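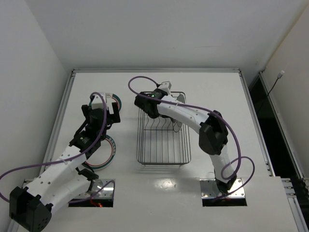
White tabletop with wire dish rack.

Lambert resource estimate moves to second stage

24/03/2026

Work on the Lambert lead-zinc deposit has moved to its second stage, following the close of the winter drill season in February. The crew completed 2684 meters of core drilling, against a plan of 2000 meters. The extra meters went into the north end, where the two deepest holes were extended after the geologists logged sulfides below the planned stopping depth.

Assays are back for the first batch of holes. The remaining samples are at the lab, and results will be posted on the project page once they pass the usual checks on blanks and duplicates. No grades will be given out before then, so please do not ask the core shed staff for them.

Pauline Staniforth has taken over the geological model from Tomos Parry, who is now full time on the Getano claims. She will re-log almost 200 meters of older core from the south end before the model is updated. The older logs use a different set of rock codes, and several contacts do not line up with the new sections.

"The main zone is where we thought it would be," Staniforth said. "The footwall is the part I want to look at again. We have three holes that disagree with each other."

The road into Lambert is closed to heavy trucks until the ground firms up. Light vehicles may still use it with a radio. Fuel and core boxes will go by way of Rarerden, and drivers should allow an extra hour each way. Gumaro Trujillo has the revised haul schedule and the gate codes.

Baseline water sampling continues at the creek stations. Madhu Dubey needs one more person for the next round, which takes two days and includes an overnight stay at the Graromholm camp. Current first aid certification is required.

Core boxes signed out over the winter should be returned to the shed with the sample tags still attached. Questions about sample shipments go to Jade Whiteley.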